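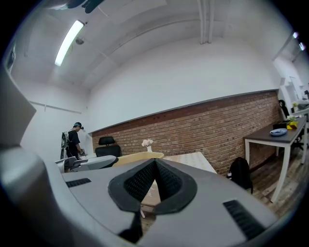 Figure 2. View from a hand-held gripper during the open day; a person stands at the table on the left.

4.3 Open day at Festine

The Stamance grippers were shown to visitors on Jan 28, 2020. Of the 96 people who signed in, 30 asked to try a pair. Each got a short talk and then worked at the tables without help. 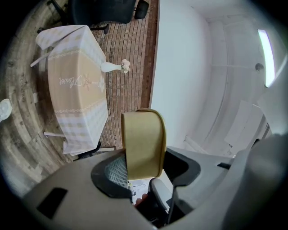
Figure 3. A tan object held between the gripper pads, with the flower table behind.

Visitors recorded 565 attempts. We kept all of them – failed ones too – and labeled them by hand in September.

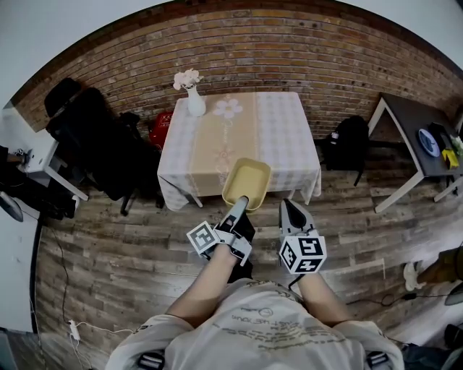
Most people used both hands from the start, even for tasks that needed one. Two-handed attempts are reported separately in Section 5.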